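Diagnostiquer un taux de réussite qui chute dès qu'on change l'éclairage simulé

Prérequis : une scène qui tourne, un journal des essais, et un peu de méfiance envers vos propres chiffres.

Sur le projet Dreditz, notre politique de saisie réussissait 796 essais sur 2 000 après la mise à jour du rendu. Avant, elle paraissait excellente. Je dis bien paraissait. Le premier réflexe de l'équipe a été de relancer l'apprentissage, ce que je déconseille tant qu'on ne sait pas ce qui a cassé.

Étape 1. Figez la graine et rejouez 100 épisodes ratés, sans rien modifier. Si les échecs ne se reproduisent pas, arrêtez-vous là et cherchez du côté du moteur physique.

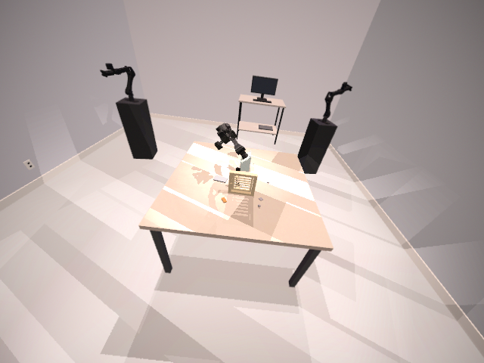

Étape 2. Séparez la perception de la commande. Remplacez la position estimée de l'objet par la position exacte fournie par le simulateur. Chez nous, les saisies sont redevenues correctes : le bras n'y était pour rien, malgré ce qu'affirmait le ticket. Regardez ensuite les ombres de près. Celle du casier en bois reproduit ses lattes sur le plateau, en bandes claires et sombres, et une bande de lumière presque blanche passe devant le petit objet orange. Pour un détecteur de contours, cela fait beaucoup de bords qui ne correspondent à aucun objet.

Étape 3. Coupez les ombres portées, gardez tout le reste, relancez la même série. Puis l'inverse : ombres actives, lumière diffuse. Ne changez jamais deux réglages à la fois, même si le planning vous y pousse.

Étape 4. Relisez les échecs à la main. Nuria Tilahun en a repris 104 et a trouvé des pinces refermées dans le vide, classées « réussite partielle » par le script Kaplan. Corrigez l'étiquetage avant de comparer quoi que ce soit.

Reste la tentation de tirer les éclairages au hasard et de déclarer le problème réglé. Le module Clornitz le fait en une ligne. Je n'ai encore vu aucun essai qui prouve que cela suffise sur une vraie table.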